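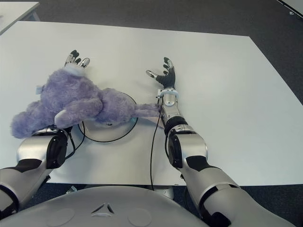

Soft toy episodes: keep the fumbles or bin them?

tyagi_bench
We're at 3275 teleop episodes on the humanoid, two hands, white table. 1674 of those are plush toys. The long-haired purple one is the worst of the lot. The fur hides the forearm and the operator loses track of where the wrist is. Do you keep the episodes where the grasp goes wrong and gets recovered, or cut them before training?

kerbside
Keep them. If the policy only ever sees clean grasps it has no clue what to do once the toy flops over an arm. We trained one on clean data only and it froze at the first slip.

Mitance_Mo
Disagree. Recoveries are fine if the operator meant to do them. Half of ours were people flailing for ten seconds. The policy learned to flail. We cut anything with more than two regrasps and the rollouts got better.

kerbside
How many did you have left after the cut?

Mitance_Mo
Around 200 per toy. Enough for us.

zadleyhands
Tag them and decide later. We label each episode clean, recovered or failed when it's saved. Takes the operator a second. Going back through old footage to do it is miserable, I spent most of September on that.

tyagi_bench
We only have pass/fail at the moment. Recovered ones went in as pass, so I can't separate them without watching the lot.

zadleyhands
Watch 100 and see what the split is. If it's mostly decent recoveries, leave it alone.

oldmate_servo
Different point. Are you varying the start pose? Ours were nearly all face up with the head to the left because that's how people put a toy down. Face down it was hopeless.

tyagi_bench
Face down is in there, and at different angles. Colour of the table never changes though, same with the carpet.

Mitance_Mo
I'd sort that out before worrying about regrasps. Chuck a grey cloth over it for a few runs.

kerbside
Cloth will bunch up under the hands. Get a second board.

tyagi_bench
Will do the 100 first, then the board. Still leaning towards keeping recoveries. Pander exports can carry an extra label, so I'll add the third tag from tomorrow's runs.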